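Rooms at Nadstead

Bedrooms and windows from the upper floor, collected by Lilian Mfaume. Each entry gives the room and a note on the curtains, for anyone choosing fabric for their own place. Click a picture for the larger size.

Room 2, small bedroom

Pink curtains, tied in at mid-window and left to flare out below. The window has a brown outer frame and thin dark bars, and the walls are pale.

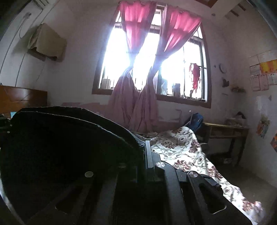

Daylight turns the upper part of the left curtain bright pink. A red cloth hangs against the bars on the right-hand side.

Notes on the rooms

Izzati Pelupessy chose the fabrics in December. Room 3 will be added when its curtains are hemmed. Questions about fabric go to Esther Kombo, Thursday mornings.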